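Prendunville Reading Rooms -- Progress Report to the Urel Fund
February 2020

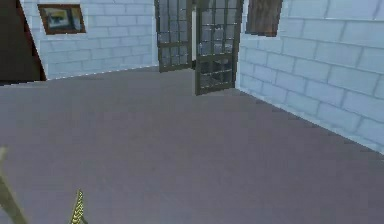

Computer rendering: gray floor and pale brick wall.

Thank you, as always, for your patience with us over the holidays. We promised you a proper account of the home lending program once the December rush was behind us, and we're glad to say there is plenty to tell.

Since our last report we have lent 1,916 books, most of them to families in Jolby and the farms beyond it, where the school bus is often the only thing that comes by regularly. The large-print novels hardly touch the shelf before they are gone again, and we've had to start a waiting list for the cookbooks (the bread ones especially!).

The Lemma catalog is now in use at all five of our lending points. It took longer than we had hoped -- the old card files were in three different handwritings and at least two different alphabetical orders -- but borrowers can now ask for a title in one place and pick it up in another.

We have spent 70 percent of the grant. Van repairs ran over budget, and we covered the difference from the book sale. Fourteen new readers joined the evening group, which has moved on from short stories to a very long family saga and shows no sign of tiring of it.

Still to do before summer: replace the worn picture books, settle the insurance on the van, and find a second driver for the Jolby route. We'll send the full accounts with our next letter.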